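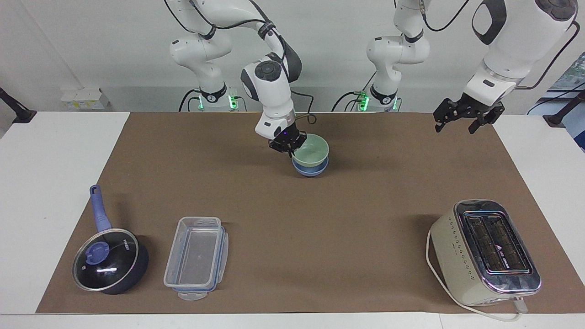
Open day checklist – two-arm kitchen table demo, Sarnlow

Walk-round done March 18, 2024 by me (Bronwyn Stubbs), with Ashton Kingi on the controls. Comments are mine unless I've said so. Johannes, please read the ones marked OPEN before you let anyone through the door!

1. Table and covering
Brown paper flat, no bubbles or torn corners. OK
Comment: I like the paper, it makes the things on it much easier to see from the back of the room. Tape it under at the front though, I caught a sleeve on it.

2. Stop button within reach of the operator
OK
Comment: Pressed it 2 times with the arms moving and both stopped straight away. Ashton wants a spare at the visitors' end and I'd back him on that, but it's a wish and I'm not holding up the day for it.

3. Visitor line
OPEN
Comment: The tape on the floor is 776 mm from the table edge, left over from the September visit when we only had one arm running. Please move it back to 1,000 mm. I'd do 2,000 for the school groups (small children lean, and then they reach).

4. Arm bases and status lights
Bases tight, green lights on at the foot of both. OK

5. Cables on the arms
OK
Comment: There's a thin one that loops down towards the left gripper. I watched it through the whole routine and it never snagged on anything, but have a look at it between groups anyway.

6. Grippers
OK
Comment: Fingers clean, nothing loose. The right one takes the mint bowl by the rim while it's sitting inside the blue one, and I could happily have watched that all afternoon. Keep the left one parked open while the talking is going on.

7. Props on the table
OPEN
Comment: Saucepan with the lavender handle is fine, but the lid is glass. Keep it out of the bit where visitors choose what gets picked up. Same goes for the clear food box if the clips are hanging open, they're a nuisance. Close them or fold them right back, I don't mind which.

8. Toaster
OPEN
Comment: My main grumble. The cord comes round the side and goes over the front right corner, just where people will be standing. It's a prop, it doesn't need to toast anything. Leave it unplugged, coil the cord and tie it behind. And no bread in it please – Keegan has already asked.

9. Stands at the two sides
OK
Comment: Both clamps checked by hand, no wobble. They're black and easy to walk into, so a strip of bright tape on each would be kind.

10. Spoken warning before the arms move
OPEN
Comment: Ashton said it the first time and forgot the second. Paora Pirihi is doing the talking on the day, so I've put the words on his card in big letters.

11. Way out and first aid kit
Door clear, kit in date. OK

Result: fine to run once 3, 7, 8 and 10 are closed. Johannes Engelbrecht to initial each one on the paper copy by the door. I'll come in early and look at the floor tape again myself.

B.S.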